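Speaker notes – "What's in the Shoebox: Cataloging a Town's Photographs"
Vurnthorpe Camera Club, July 25, 2024

Start without the slides. Let people find seats. Thank Hiu-tung Wei for the invitation and for the very large clock she has placed facing me.

OPENING (keep it short)

I was asked to talk about the MacDonald negatives. There are 2,176 of them, and I have held every one up to a window. My eyesight was better when I began.

Studio portraits, mostly. Weddings, first communions, prize sheep. The MacDonald studio ran on the main street in Junthorpe for 49 years and threw away almost nothing, including the bills. The bills are the best part. Come back to this.
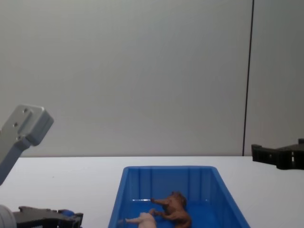
The trouble with a studio archive is that everyone in it is dressed for the occasion. You learn what people owned that was clean. You don't learn what the kitchen looked like. Pause here, somebody usually wants to argue.

THE NUMBERING PROBLEM

Every negative sleeve has a number. Every ledger page has numbers. They are different numbers. Salim Nyanda spent most of October trying to match them and came back with the theory that the ledger was kept by two people who weren't speaking.

He was right, as far as we can tell. One counted by sitting, the other by plate. Show the ledger spread. Read out the entry that says "again, with hat."

Ask: who here has numbered their own files in a way they could explain to a stranger? Wait for hands. Don't put mine up.

WHAT WE DID

Went back to the bills. A bill has a name, a date and a size of print. If the family ordered 6 copies, there's a fair chance one is still in a drawer in the county. Saron Hadgu wrote to the families. Ten wrote back. One sent a casserole recipe, which had been on the back of the portrait since before she was born. (Slow down for this, it gets a laugh if I don't rush it.)

Explain Prata, our catalog software, in under a minute. Last time it took 10 and I lost the back row. All they need to know: one record per negative, one box for what's written down, a separate box for what we're guessing. Keep the guesses out of the first box. I put a wrong surname in it once and three cousins have corrected me, separately, in the same supermarket.
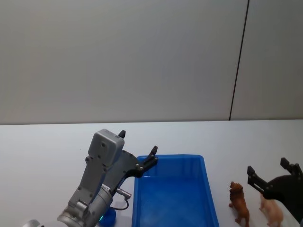

Robot arm at the near edge of a blue bin.

SCANNING, BRIEFLY

Someone will ask about resolution. Someone always asks about resolution. Scan the whole sleeve first, writing and all, then the negative. Leave the scratches alone in the master file. Retouch a copy if you must, and say so in the record.

Skip the section on file formats unless Ayman Chamoun is in the room, in which case he will raise it himself.

THE BOY WITH THE BICYCLE

Last slide. Hamisi Kaijage found this one misfiled among the sheep. No name, no bill, nothing in either set of numbers. The boy has one pedal and a necktie. We have shown it at the library and at two funerals, and got three confident identifications of three different boys.

Leave it up on the screen through questions.

QUESTIONS

Likely: can I bring in my grandmother's albums? Yes, but write on the back in soft pencil first, and don't peel anything off the page.

Likely: are prints for sale? Not yet. Sign the sheet by the coffee.

Give Hiu-tung her clock back.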